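Section 7. Steaming and Serving Buns
Relbridge electric steamer – user manual, revised June 9, 2023

7.1 Before you start
Place the steamer on a flat, level table. Keep the power cord away from the table edge.

1. Fill the base with water to the line marked inside.
2. Fit the steaming basket on the base.
3. Set the buns in the basket with space between them. Buns swell during steaming.
4. Fit the glass lid and turn the front knob to the steam setting.

CAUTION: Steam burns. Lift the lid by its handle only, and tilt it away from you.
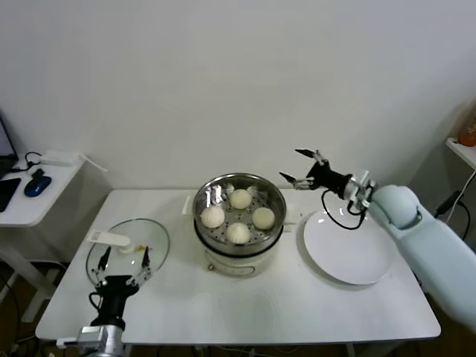

Fig. 9. Four buns in the basket, lid set down at left, plate at right.

7.2 Removing the buns
1. Turn the knob to OFF and wait for the steam to clear.
2. Lay the lid flat on the table, handle up.
3. Grip each bun low on its sides – pressure on the pleats tears the top.
4. Move one bun at a time to the plate.
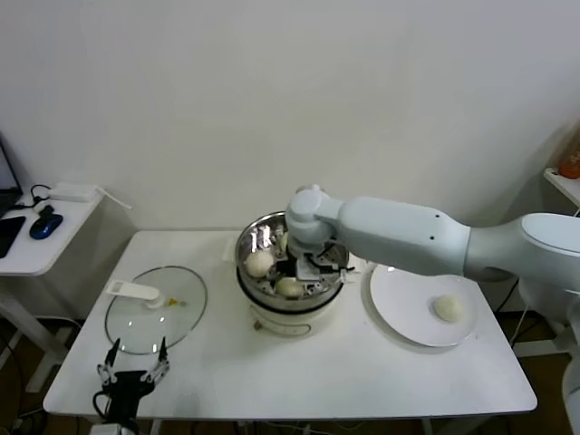 5. Leave a gap between buns on the plate. Buns that touch while hot will stick together.

NOTE: Do not leave buns in the closed basket after cooking. Water collects under the lid and drips onto them.

7.3 Work area
Keep laptops and other electrical items off the steamer table. A side shelf is suitable. 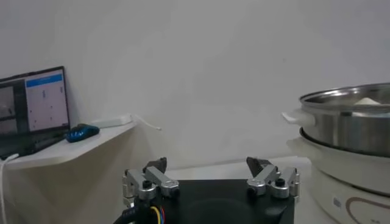

Reading time for this section: 2 min

Wipe the table dry after each batch. Let the base cool before emptying it. For descaling, see page 64.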